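The rack that promises an empty counter

Every April the kitchen catalogs arrive full of drying racks, and every April we get letters asking which one to buy. Our usual answer is a dish towel. It costs next to nothing, it folds up, and it goes in the wash with everything else. But the letters keep coming, so this month we gave in and looked at the current crop with as open a mind as we could manage.

The makers all say more or less the same thing. Wusosow talks about "reclaiming your counter." Flolteck prefers "a calmer sink zone," whatever a sink zone is. Karpenko has a whole page on airflow, with arrows. Karkora says very little, which we liked, and charges the most, which we liked less. None of them mentions the plain fact that a drying rack is a large object you put on the counter in order to have more room on the counter.

We read 1,848 customer comments across the four brands before we gave up. You learn to skip the five-star ones written the day the box arrived ("Looks great, haven't used it yet!") and go looking for people who have had the thing for a year. They complain about slime under the base, about prongs too close together for a soup bowl, and about the tray that has to be tipped into the sink by hand and always gets somebody's socks. One writer had kept hers for six years and loved it, but she lives alone and owns four plates. We believe her.

The long, low style is the one being pushed hardest this year. You get a flat base with a raised lip, a row of upright prongs, and nothing on top. Plates stand on edge in the slots. It's a fair idea, and plates do drain better standing up than stacked in a heap. What bothers us is how quickly the row fills. Dinner plates lean, they always have, and a leaning plate takes the slot next to it as well as its own. A rack sold for 12 plates will hold 12 if they're all thin, all the same size, and you put them in with the patience of a watchmaker. Ours are from three different sets and one yard sale.

Black is the color of the moment, too. It looks smart in the store. Anyone with hard water should think about what dried drips look like on a black base, then think about wiping it down every evening, and then look at white again. 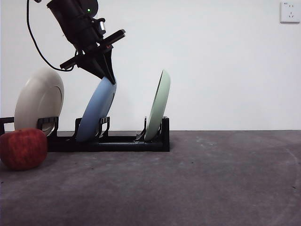 What to check before you spend anything

Take a plate to the store. People will look at you, but let them. Bring the biggest one you use on a normal night and stand it in a slot. Then see whether a second one fits in the very next slot or whether you have to skip one. If you have to skip, cut the advertised number in half.

Measure the spot where the rack will live, and measure it with the faucet and the soap bottle where they really are. Long racks are long. A good many of the unhappy comments came down to a rack that hung over the sink by a couple of inches.

Look underneath. A raised lip keeps water off the counter, but it also keeps the water in the rack. If there's no spout, you are the spout. Flolteck calls its lipped base "spill-safe" and we suppose it is, right up to the moment you lift it.

Ask what happens to everything else. Plates are the easy part of the washing up. Mugs, lids, the colander, and the big pot are what take over a kitchen, and a plate rack does nothing for any of them. Several of the people we heard from had bought a second rack to go next to the first. That's good news for Karkora.

Ignore the load ratings. One box we looked at boasted of 1,000 hours of testing without saying what was tested, or by whom, or whether there was a plate involved.

So do we recommend one? If you wash by hand every night, mostly plates, and you have a stretch of counter doing nothing, then yes, a plain low rack with well-spaced prongs is a reasonable thing to own. Buy the cheapest one that passes the plate test. We couldn't find much in the pricier models except a heavier box.

Everybody else can keep the towel. If you've had a rack for more than a year and think we're being unfair, write and tell us, and please say how often you clean under it.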